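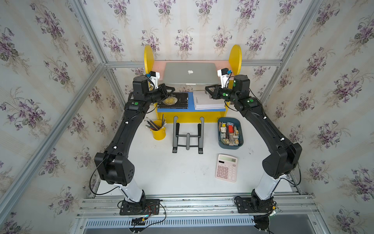 **Can I keep using the folding laptop stand if the laptop rocks on it when I type?**

You can keep using it for reading and video, but take the laptop off for typing until the rocking is fixed.

**Ticket 181, Bedimetti desk help**
Opened by: Sevim Ağca
Items: Dostcombe folding stand, Orkby desk shelf
Status: closed

Hi again! So I wrote to you in March about the shelf (the yellow one with the pink board, you were very nice about the missing screws) and now I'm back about the stand. It's the dark gray folding one with the black pads. When I type, the laptop dips at the left front corner and pops back up with a little click. It's not a big movement, but I do invoices all day and I'm going slightly nuts.

It doesn't happen when I use the trackpad, only on the keys, and mostly on the left side: tab, shift, the letter A. If I hit the space bar hard I get a smaller click.

What I've tried so far:

- Wiped the desk and the bottom of the stand with a damp cloth and let it all dry. Same click.
- Turned the stand around so the back was the front. The laptop started sliding toward me, so I put it back the right way.
- Moved the pink calculator farther off, in case I was bumping it with my wrist. Nope. (It's nice to have the room though, so it's staying over there.)
- Put a folded sticky note under the left front pad. Better for one morning, then the note went flat. 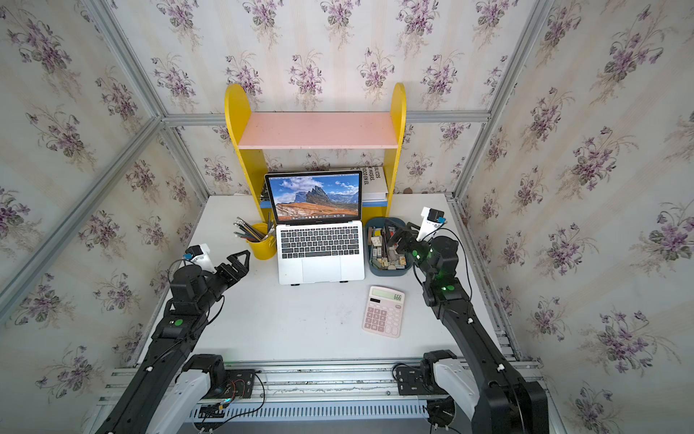
The other thing I should have said at the start is that I'd shoved the whole setup back toward the shelf, so I don't have much elbow room behind the laptop. I like it there! The pencils are on my left, the tray with the little blocks and boxes is on my right, and I can reach everything without getting up. But if I need to pull it all forward, tell me and I'll do it.

Sevim

---

**Reply from Hacer Yazıcı, Bedimetti**

Hi Sevim, glad the screws showed up! I have the same kind of stand at home, and mine clicked too when I hadn't opened it all the way. A few things to try, in this order please:

1. Take the laptop off and fold the stand completely shut.
2. Open it on the bare desk and press both arms down until they stop. They're stiff, so lean on them a bit.
3. Push on each corner of the stand with one finger. Write down which one moves.
4. Put the laptop back with both front corners pushed up against the front rests, then type a few lines.

And yes, please pull the laptop forward a couple of inches while you test, just so the lid has room and we know it isn't leaning on anything.

Hacer

---

**Update from Sevim**

OK, I did all of that with my coffee. With the laptop off, no corner moves at all. With it on, I still get the click, but only when the laptop isn't straight on the stand. I tend to put it down at an angle because I sit a little sideways (bad habit, I know), and then one front corner isn't really resting where it should.
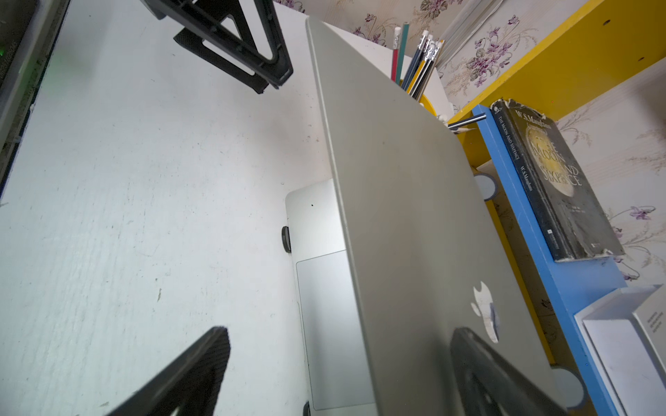 *Laptop open on the desk, pencil holder behind it.*

I also took everything off the desk near the stand and ran my hand over the top. It's an old Ersoy desk, 61 inches wide, and I've been pretty rough on it, so I was expecting a dip or something. Couldn't feel one. I slid the stand a hand's width to the right anyway and the click came along with it, so I'm going to say the desk is innocent.

I tried it straight after that and typed a whole email. No click! Then I turned it sideways again and it was back by the second line. 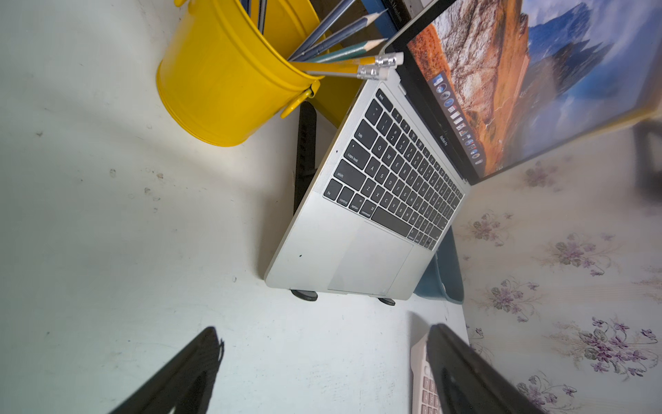
So my plan is to turn the whole stand toward my chair and leave the laptop square on top of it. Same angle for me, and the laptop gets to sit properly. I was turning the laptop and leaving the stand where it was, which sounds silly now that I'm typing it out.

One more question while you're here: are the rubber pads sold separately? The left one feels a little smoother than the right one and I'd like two spares.

---

**Reply from Hacer**

Turning the stand is exactly what I'd do. The pads come in a bag of two, and I've put one in the mail to you, no charge. Peel the old pad off slowly, wipe the spot, and give the new one overnight before you put any weight on it.

---

**Update from Sevim**

Pads came, the left one's swapped, and I've done two full days of invoices with no clicking. You can close this one. I still want to ask about a second shelf for my sister, but I'll open a new ticket for that!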